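From the Lungu Workshop: The Week the Arm Kept Dropping Things
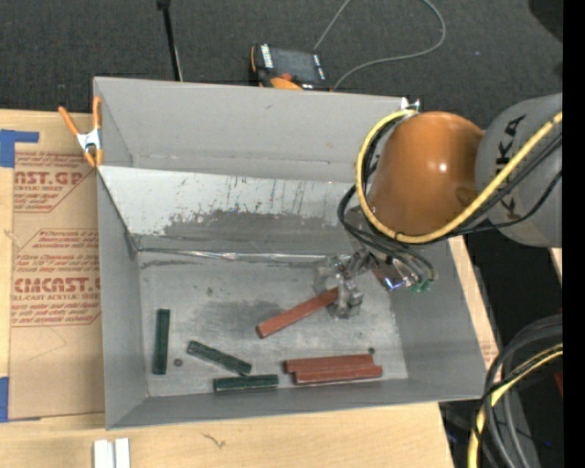 The arm at the gray bin, with one of the red blocks in its fingers.

Many of you have written in to ask how the picking project is coming along, and I'm sorry it has taken me until now to answer properly. The short version is that it's going well again. The longer version involves a bad couple of weeks in May, a torn hose, and a lesson about air pressure that I suspect the older hands among you learned long before I did (please be kind when you see me at the summer supper).

For those who are new to the newsletter, the job at the Lungu workshop is bin picking. We put a handful of blocks into the bin any which way, and the arm has to find one, take hold of it, lift it clear and set it down on the outfeed side. Then it goes back for the next one. It sounds like very little when I write it out like that! But blocks land crooked, they lean on each other, they slide up against a wall where the fingers can't get around them, and every one of those cases has to be handled without somebody reaching in to help.

We had been running happily for most of the spring. Then, one afternoon, a block came out of the fingers halfway through the lift. It fell back into the bin with a terrific bang, and everyone in the room laughed, me included. We wrote it down as a poor grip and carried on. The next day it happened again, and the day after that, and by the end of the second week the log showed 77 dropped parts, which wasn't funny to anybody anymore.

Now, the natural thing to suspect was the fingers, and so we spent far too long on them. Keyvan Shahbazi had them off and on again more times than I would like to admit. He cleaned them, he checked them for wear, he swapped in the spare set from Elesel, and for an hour or so after each change the drops would stop and we'd all congratulate him. Then they would start up again. We looked at the blocks too, thinking that perhaps a dusty one was slipping, and we wiped down the whole lot by hand one evening with the radio on. It was a pleasant evening, and it made no difference at all.

What finally put us on the right track was the one drop that didn't land in the bin. I want to be plain about this one, as it's the part that matters most. On the swing across to the outfeed side the gripper opened while the arm was moving quickly, and the block went over the side and across the floor. It came to rest well past the line we had marked for people to stand behind. Keyvan was at the bench at the other end of the room, and no one was hurt or even very close. All the same, we shut the cell down on the spot and it stayed down until we understood the cause. I would ask any of you who run something similar at home or at work to do the same. We should have stopped sooner than we did, and that was my call, so the blame for the delay is mine.

With the power off and nobody in a hurry, Keyvan went along the air line by hand, inch by inch. Close to the tool, where the hose has to bend every time the wrist turns, he found a split so fine that it only opened when the hose was curled one way. With the arm parked, everything held pressure perfectly, and that's how it had passed each of our checks. With the wrist turned over for the awkward corner picks, the line leaked, the pressure sagged, and the fingers let go. Every time he had changed the fingers he had also moved the hose a little, and that explains those good hours that fooled us so nicely.

The repair itself took less time than lunch. We fitted new hose from Flurex, gave it a longer loop so that it doesn't bend so sharply, and tied it so it can't rub. The part I am happier about is what came after. There is a pressure switch on the line now, and if the reading dips while a block is being held, the arm stops where it is and waits for a person. We also cut the speed of the crossing by 40 percent whenever there is something in the fingers, and we moved the standing line back. Our friends at Civum lent us a proper mesh guard for the open side while ours is being made — thank you again, you know who you are.

Keyvan has added a hose check to the start-of-day sheet as well. You turn the wrist all the way over in both directions, at low speed, and listen at each end for 20 seconds. It's dull and a bit chilly first thing in the morning, but he's quite firm about it, and so far the sheet has his initials or mine on every line.

We have been running again since then with the new setup. There have been two stops from the pressure switch, both on a loose fitting that we had tightened badly ourselves, and in both cases the arm simply stood there holding its block until one of us came over and cleared it. I can't tell you how pleased I was to see it do nothing!

If you've had a similar hose trouble, or you have a better way of routing air lines past a wrist joint, do write and tell us. Letters that reach the workshop by 08/10/2025 can go into the next issue, and Keyvan has promised to answer the technical ones himself.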